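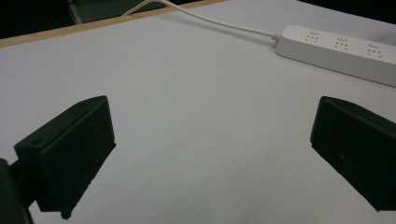 Home Visits Workshops Archive Contact

The open day at Demow was supposed to start at ten, and at ten the front door was locked. I stood in the lot with a handful of other people who had also believed the flyer. Somebody's dog was better dressed for March than I was. At a quarter past, Archana Dixit came around the side of the building with a ring of keys and a box of pastries, and all was forgiven, mostly on account of the box.

Demow rents out desks and benches by the day in what used to be the Tapsell envelope works. You get a table, a chair, power, heat of a sort, and access to a coffee machine with strong opinions. I have now visited enough of these places to know that the talk will be about community and the visit will be about outlets. I've had an afternoon ruined by one wall socket behind a filing cabinet, so I go straight to the electrics and let the others admire the beams.

They are good beams, to be fair. The building is 115 feet long and the beams go all the way, and Archana told us so twice.

The work tables are upstairs, past a landing with a framed envelope on it (number 681 in a series, said the label, with no word on the other 680). White tops, a thin strip of pale wood along the edge, and a white power strip lying on top of the table, where you can get at it.

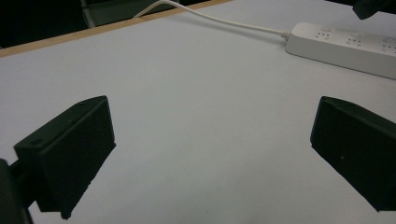
I approve of this more than I can easily explain to people who came for the beams. The last place I wrote up, Drunetti, had its outlets in a little pop-up tower that sank back into the desk whenever you leaned on it. Very elegant. I spent half a day there holding the thing up with a stapler. Give me a plain strip on a table any time, even if it does wander toward the spot where you wanted your elbow.

Brynhildur Hjaltadóttir, who set up the upstairs room, took our group through it. She is a furniture maker by training and has the patience of one. A man in a green scarf asked whether the tables were "curated." She said they were tables. She then told us she'd tried three layouts over the winter, and that the first had put everyone with their backs to the door, which made them jumpy, and the second had put them facing it, which made them nosy.
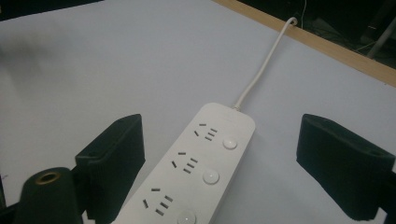 Cords were what she really wanted to discuss, and I was the only one who wanted to hear it. Her rule is that nothing should cross a walkway at shin height, and that anybody who breaks the rule has to go and fetch the coffee. I looked over one of the tables with her standing there. The cord comes out of the rounded end of the strip, crosses the top in an easy curve and drops into a small round hole beside the wood edging. Each socket has its own little white button next to it, too, and takes a two-pin or a three-pin plug. I pressed nothing. I was a guest.

After that came the talk, about 30 minutes in a room with 5 chairs. I got a windowsill. There was a slide about Prander, the booking system, which lets you reserve a particular table from your phone and, from what I gathered of the questions, also lets someone else reserve it. Archana promised this was being looked into. The man in the green scarf asked about beams.
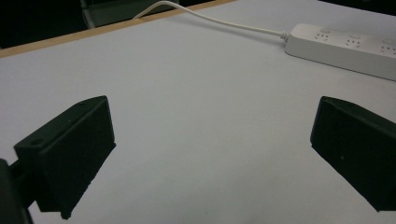

I went back up before leaving, partly for another look and partly because the pastries had moved upstairs. My usual test of a rented desk is whether I could spread out a newspaper, a laptop and my lunch without filing an application. With the strip sitting off at a slant, there was a good stretch of smooth white tabletop left over for all three. I'd still bring a lamp. The far side of the room gets gloomy, and I am at an age where gloom and small print don't mix.

Day rates are on a card by the door, along with the heating hours, which you should read first. Parking is around the back, next to the door that was open the whole time.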